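The Wemley Cart

Error 675 came up again before lunch, and Normunds Šimkus wrote it in the book under the others.

The cart had stopped on the path in the same place as before, fourteen paces short of the valve house, with its amber light going and its arm folded. He walked out to it with the tablet under his coat. It had done what it was supposed to do when it lost track of where it was. It had stopped, locked the brakes and called home.

He put it in manual and drove it back to the garage at walking speed, keeping next to it. He noticed he had to keep nudging the stick to the right. He thought it was his thumb. He had broken that thumb years ago on a different job and it had never been much use for small movements.

The cart was a Vumex, one of the early ones with four fat tires, two driven and two trailing. Its work was simple. It left the garage, went down the path, let itself in at the valve house, read the gauges, listened to the pumps with a microphone on the end of the arm and came back to charge. The company had bought it so that a person wouldn't have to walk the path at night. Normunds had been that person. Now he looked after the cart, and he walked the path more than he used to.

"Scanner," said Baptiste Lacroix, when the cart was up on the stand. He had been at Wemley since the start of the month and he liked to have an answer early. "It says position confidence low. So it can't see where it is."

"Then clean it," Normunds said.

Baptiste cleaned it. He used the right cloth and the right fluid and he went over the window of the scanner from one side to the other without pressing. Normunds watched him do it and found nothing to correct. They sent the cart out again after lunch. It stopped in the same place.

"So not the scanner," Baptiste said.

"It might still be the scanner."

"You just don't think it is."

Normunds got out the notebook. It was a hardback, swollen from damp, and it had belonged to Jamshid Jafarzadeh, who set the cart up when it was new and left for a better job on the coast. Jamshid had written in pencil and had not bothered with sentences. Arm home position, shim under base plate, DO NOT trust the manual on this. Battery tray, long screws at back. Then a page headed Fence.

The page said that the scanner did not like the fence. Sometimes the beam hit the mesh and came back, and sometimes it went through and came back from whatever was behind, or never came back. So on the long part of the path Jamshid had told the software to pay less attention to the scanner and more to the wheels. The wheels counted their own turns. If you knew how big a wheel was and how many times it had gone around, you knew how far it had gone. At the far end there was a wall to look at, and the scanner could take over again.

At the bottom of the page he had written: works fine as long as wheels are honest.

Normunds read it out. Baptiste asked how a wheel could be dishonest.

"Let's go and look at the ground," Normunds said.

They took a can of marking paint and a broom. It was the kind of afternoon with no shadows in it. They started at the garage end and walked slowly, looking down. Normunds had told Baptiste that he wanted tire marks, and that he didn't want to hear about anything else until he had them. Baptiste found the first one in the dirt at the rough left edge of the asphalt, a ribbed print as wide as his hand. A little farther on there was another, half on the path and half in the stones. After that they were easy to see.

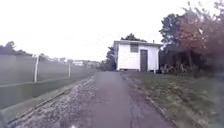

Capucine said over the phone that if it was pulling to the left every time then they should stop reading error codes and put a tape on the wheels. She said the software didn't know left from right any better than the tires did. She said to measure with the weight on, and to measure both sides, and to spin them by hand first.

"I was going to do that," Normunds said.

She said she was sure he was.

Back in the garage he let the cart down off the stand and had Baptiste chalk a line on the left drive tire and a line on the floor. They rolled it one full turn and chalked the floor again. They did the same on the right. Then Normunds sat on an upturned crate with a pencil and worked it back to a diameter. The number in the settings was 273 millimeters for both wheels. The right one came out at that, near enough that he didn't care. The left one came out three smaller.

"That's nothing," said Baptiste.

"It's nothing once. Then it goes around again."

Baptiste thought about it. He put his two hands out flat in front of him like the two wheels and pushed them forward, one a little slower, and saw how they turned. The cart believed it was going straight. It wandered over to the side until it felt the stones, and by the time the scanner had a wall to look at, the wall wasn't where the cart had been told to expect it. So it stopped and asked for help. There was nothing wrong with the stopping.

"So we change the number," Baptiste said.

"We could change the number. And in September you could change it again."

They put the cart back on the stand, pulled the main disconnect, hung the tag on it and released the brakes by hand with the little levers inside the skirt. Normunds spun the right wheel. It went around a long time and ticked quietly as it slowed. He spun the left wheel, and it went around once and quit.

It was the brake. When they had the hub cover off they could see it. The plate that was supposed to pull clear of the disk was hanging on one of its guide pins, and the pin was brown with rust. The plate had been rubbing every trip, and the motor had been strong enough not to complain. The drag by itself wouldn't have turned the cart, as the controller just pushed harder on that side. But now and then on a wet start it must have made the tire slip, and a tire that slips on old asphalt gets smaller.

That was Normunds's theory, anyway. He said it out loud to see if it sounded right, and Baptiste nodded, and neither of them could prove it.

Baptiste wanted to sand the pin. Normunds let him look through the drawers first, and in a bag stapled to a packing slip there was a new set, pins and springs together, with Jamshid's pencil on it. You will want these. The slip was from Sitthichai, the outfit that used to sell parts for the early carts, and Normunds had passed over that bag every time he went looking for fuses.

They cleaned the seats and fitted the pins dry, as the slip said. They checked the gap with a feeler gauge all the way around. Baptiste did the screws, and Normunds put a stripe of paint across each head so they could see later if one had moved. Then they fitted new tires on both sides. The right one had plenty left in it and it hurt Normunds to take it off, so he wrote SPARE on it and hung it on the wall - he knew it would probably hang there until he retired.

It was getting late by then. Baptiste rolled and chalked and rolled again, and this time he did the figuring himself, on the back of the packing slip. He typed the new numbers in, one for each wheel. Normunds made him read them back off the screen.

They cleared the tag and tested the brakes on the ramp before anything else. Both sides held. Then Normunds set the cart on the chalk line at the garage door, told it to drive forward, and didn't touch the stick.

It went down the path with the two of them walking behind. Baptiste walked bent over a little, watching the left tire and the edge of the asphalt. Normunds kept his finger near the stop button. They passed the first paint mark, and the second. The cart made a small correction to the right, and then one to the left, and Normunds found he didn't mind those. He had been worried about the kind that only go one way.

Where it had always stopped, it slowed down.

"Come on," said Baptiste.

"It slows down there anyway. It's picking up the wall."

The cart went on. It rolled up to the dark door and waited there, and after a moment they heard the lock.

They stood outside while it read the gauges. It took as long as it always took. Normunds asked if Baptiste was still catching the early bus, and Baptiste said he had missed that one a while ago.

"I'll drive you," Normunds said. "Write it in the book first. Put down both numbers, and the pins."

"In your book or Jamshid's?"

Normunds hadn't thought about it. The door opened again and the cart backed out, turned and started for home, and the two of them stepped onto the grass to let it by.

"Put it in his," he said. "There are pages left."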